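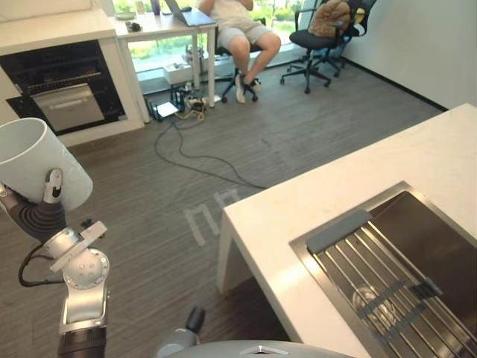 Can a roll-up rack replace a standing dish drainer?
For cups, bowls and a few plates it can. Large pots and baking trays are better dried with a towel and put away, as they take up the full width of the sink.

Sinks, cups and stickers: a small kitchen gallery

We fit and furnish small kitchens under the name Trunero, and this page is about details of small kitchens. Most are plain things: where the sink sits, what the floor is made of, how the cups are stored. Click through to the Kakska page for the larger kitchens.

Sink, rack and oven. The counter is white stone on a white base, with a rectangular stainless steel sink. The roll-up rack has metal rods and silicone straps, and it rolls up for storage in a drawer. The black oven is built into a separate white unit, and the floor is grey wood-grain vinyl plank. We charge 90 for fitting a floor sample before the full order – the sum comes off the final bill.

Care notes for the rack. Wash the rods with dish soap and a soft sponge. Lift the rack out once a week and wipe the rim of the sink. Silicone straps can go in the top basket if the maker allows it. The Zumum rack we sell is 47 cm long, and a longer one can be ordered in May. 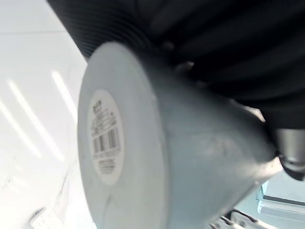 New kitchenware should be washed before first use, and the labels need to come off before that. Paper labels soak off in warm water after a few minutes. Plastic ones are easier to peel dry, starting at one edge, and any glue left over can be rubbed away with cooking oil. A round white sticker with a barcode, stuck near the middle of a flat end, is the usual kind, and a fingernail under the rim is enough to start it. Write down the article number first if you may want to return the item.

Storage. Cups stack two high on a shelf 200 mm deep. Leave some 100 mm above the top cup so a hand fits in. Bachmann shelf liners are cut to size in our workshop – bring the measurements with you.

More pictures: Hallways / Laundry rooms / Kakska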